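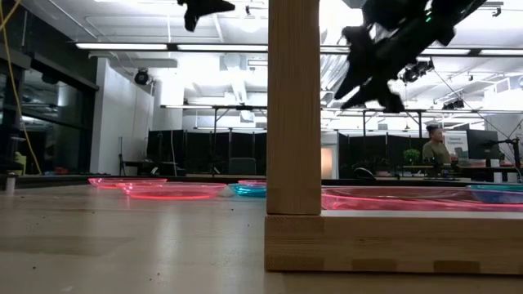
Seema Pandey wrote in to ask whether it wouldn't be quicker to just program the moves, and why anyone would spend a whole week steering the arms by remote control instead. Fair question, Seema! I had the same one in May.

24 January 2025
Posted by Jana Ruppert

So, a short answer before I run out of coffee. We're teaching the arms at Stenditz to put wooden pieces together at a right angle, and every run is driven by one of us from start to finish. I tried writing the moves out for Joltine (our first go at this) and it was fine until somebody set a beam down a little crooked. With a person driving, the crooked ones get into the training set too – and those are the ones I want.

The picture up top is the corner: upright post on the left end of the beam, grippers near the top of the post, plastic dishes on the far part of the table. My rule for new drivers is to go slow near the wood and never fix a bad run halfway through. Finish it, mark it, start over.

Mpho Molefe holds the record at 30 runs in one sitting. I got to nine and my wrists quit. We're aiming for 2,000, so if you're near Stenditz and feel like driving, write to me!

Contact | © 2025 Jana Ruppert | Back to top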